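Collecting demonstrations for a two-arm sorting policy
Tillbridge project report, spring term

So, the part of the project I ended up owning was the data. When we split up the work in May I figured that meant pressing record and going to get a coffee, and boy was I wrong! Our policy learns by imitation, so every single thing it knows how to do comes from somebody driving the two arms through the task first, over and over, with the hand controllers.

We did all of it in simulation. The simulator is called Prakis, and our own layer on top (the bit that saves joint angles, gripper commands and the overhead view) is Grarnis. I wrote most of Grarnis and I apologize to whoever has to read the logging code next.

The target was 2,000 episodes. Each one starts with the tray and the object dropped at a slightly different position and angle, and ends when the operator hits the foot pedal. My first batch was 50 episodes, and I threw out nearly all of them, ugh. I had a habit of pausing right before closing the fingers (nerves, I guess) and the first policy we trained on that batch learned the pause beautifully. It would hover over the object and just stay there.
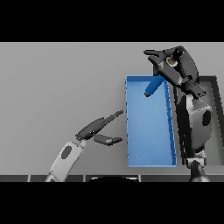
Overhead view from the tray task, blue cylinder held in the right gripper, left gripper open beside the tray.

After that I made myself some rules. No stopping in midair, no more than 10 seconds of fiddling before I call the episode a dud, and both arms have to be visible at the start. I also kept the failed grasps in a separate folder, which paid off later when we wanted examples of recovering from a slip.

The blue-on-blue combination was the worst one for me as an operator. I kept misjudging the depth of the tray walls! We ended up with 7 color pairings in the final set, and I'd pick more if I did it over, plus a second operator from day one so it isn't all my left-arm quirks in there.

Training was on the Hồ cluster, overnight mostly. Settings and the loss curves are in the next section, along with the two runs that crashed when I filled up the disk.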